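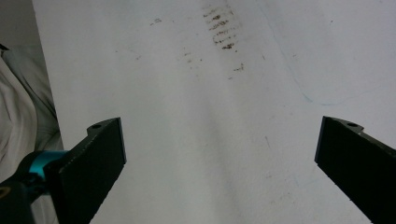

Wiping and Clearing Flat Surfaces with a Two-Finger Gripper
Project report, household automation module
Nele Frerichs, Hélder Guerreiro, Zahira Manurung
Supervisor: Leonor Azevedo

1. Question

Can a policy trained on hand-held gripper recordings do small cleaning chores without help? We limited the project to two chores: wiping a marked surface and folding a hand towel.

2. Method

We recorded 483 demonstrations in July and trained one policy per chore. Testing used the Sokitz arm in the Vurkimthorpe lab, with 17 trials per chore. A wipe passed if no mark was left under the desk lamp. A fold passed if the edges lined up within 2 cm.

3. Results

Wiping passed in 9 of 17 trials. Most failures came from pressure: the fingers held the cloth well but pressed too lightly at the far end of each stroke. Faint specks were missed more often than dark smears. Folding passed in 2 trials. The usual error was picking up both layers of the towel at the first corner.

4. Discussion

Pale marks on a white surface give the camera little contrast, and shading from a curved sheet can look much the same – Zahira's relabeling helped only slightly. A person finishes either chore in seconds. At this level the arm still needs someone to check every result, so it saves no work in a home.

5. Open items

Force sensing at the fingertips. Repeat wiping trials with side lighting.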